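Bring Back the Kitchen Table Letter

My grandmother wrote a letter every Sunday after lunch, and she wrote it badly. I say this with love! Her handwriting leaned over like a fence in a gale, she started sentences about the weather and ended them about somebody's hip operation, and she never once asked herself whether any of it was worth a stamp. It went in the envelope, the envelope went in the mailbox, and by Wednesday my aunt in Nistville knew that the plums were late again.

I have been thinking about those letters all through this dull stretch between the holidays (it's Tue 29 December as I type, and I have eaten nothing but crackers since breakfast), mainly on account of a shoebox. My cousin found it when she cleared out the Nistville house, and she mailed it to me with a note that said "you're the one who likes paper." Fair enough. I am. The box has 30 letters in it, most of them from my grandmother, a few from people I can't place at all, and I read the whole lot in two evenings with my feet on the radiator.

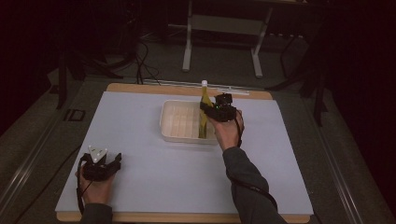

And what got me was how boring they are. I mean it as praise. Page after page of what was for dinner, which neighbor had painted his porch, how much the new tires cost (700, and she was still mad about it three letters later). There's a whole paragraph on a coat she decided not to buy. If you sent me that coat in a text message I'd answer with a thumbs-up and forget it before I put the phone down. On paper, in her terrible slanting hand, I read it twice and wanted to know what color the coat was. She never says.

So here is my opinion, and you can take it or leave it. We should all write more boring letters. I don't want the annual holiday roundup where everybody's children have won something. I want the middle of somebody's week.

People tell me they don't have time, and I do understand that, I have a job and a dog and a gutter that needs looking at. But I checked my phone the other night, the way you check a bruise, and it told me I had sent 1568 messages since the start of the fall. One thousand five hundred and sixty-eight! I couldn't tell you what was in more than a handful of them. Plenty just said "ha" or "on my way." Somewhere in that pile there was surely enough typing for a few decent letters, and I spent it on "ha."

The other thing people tell me is that they have nothing to say. Well, neither did she. You sit down, you say the soup was too salty, and then you remember who taught you to make the soup, and then you're off, and before you know it you've filled both sides and you're writing up the margin. I never get to the margin on a phone. There's no margin to get to.

I tried it myself this month. I bought a pad of the cheap lined kind and a pack of Ekström envelopes (nice thick ones, a bit full of themselves for what I was putting inside) and wrote to four people. It took me most of a Saturday. My hand hurt. I spelled "recipe" wrong and had to cross it out, and then I spelled it wrong again. One letter went to an old roommate I hadn't written to in years, and I told her about the shoebox and the gutter and the fact that the bakery on Ernach Street has stopped doing the rye with the seeds, a thing I still haven't gotten over.

She wrote back! Two pages. She's learning to play cards properly, her knees are bad, and she thinks I was wrong about the bakery all along and the rye was never that good. I have read it more times than I'd like to admit, and I've already got half an argument drafted about the rye. 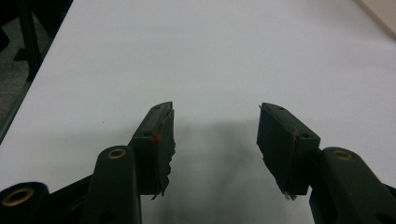
What about email?

I knew somebody would ask. Email is fine. I've had lovely long emails, mostly from people who grew up writing letters and never adjusted. But email lives in the same place as my dentist and the parking fines, and I read it in the same mood, with my shoulders up. A letter lies on the table by the fruit bowl and waits for me to make coffee first. It can wait until after supper too, and it doesn't turn bold or put a little red number on itself.

I'll give you the price of stamps. It's silly now, and I can see why a person would think twice. I'd still rather skip a fancy coffee and send one, and I say that as someone who is very attached to fancy coffee. And yes, the mail is slow, slower than it was in my grandmother's day if my one test run is any guide. I've decided I don't mind. Half the fun of that week was walking down to the box and finding a flyer for Gukach mattresses and having to try again the next day.

My plan for January is one letter every weekend, to anyone whose address I can find. If you know me and you've moved, please tell me where you are.

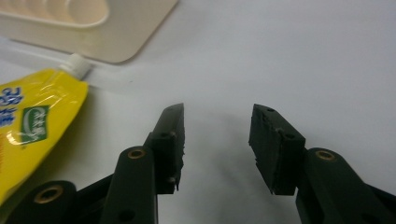

Tuva Solberg wrote in to say she agrees with every word except the part about email. She and her sister have sent each other one long one every Friday night for years, she says, porch paint and tires included, and she prints them out and keeps them in a binder. Her only complaint is that her sister never says what color anything is either.

Randi Løken wants to know if postcards count. They do, Randi, but write small.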